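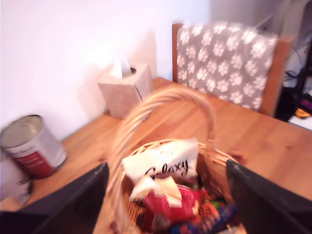
Does putting snacks out change how long people study? My project for Intro to Research Methods
Kamarul Ismail, Sep 24, 2019

I picked this topic because I study terribly when I'm hungry, and I wanted to know if it was only me (it wasn't!). I ran everything in the reading room at Wokcombe Hall, where I pretty much live anyway.

My sample was 28 students, all from my dorm or the one next door. Everybody signed in when they sat down and signed out when they left. For the first 6 evenings there was no food in the room, and for the next 6 there were free snacks by the door. I bought 150 of them with my own money – my bank account still hasn't forgiven me.

On snack nights people stayed longer, and the biggest jump was in the late group, the ones who came in after dinner. What I didn't expect was how much more talking went on! A few people wrote on their comment cards that they stayed longer but got less done, so my next survey really needs a question on that.

The big weak spot is that midterms got closer during the second half, which could explain a lot of it. I'd like to run it again in November with the order switched, and maybe get the Gredgate dorm to join in.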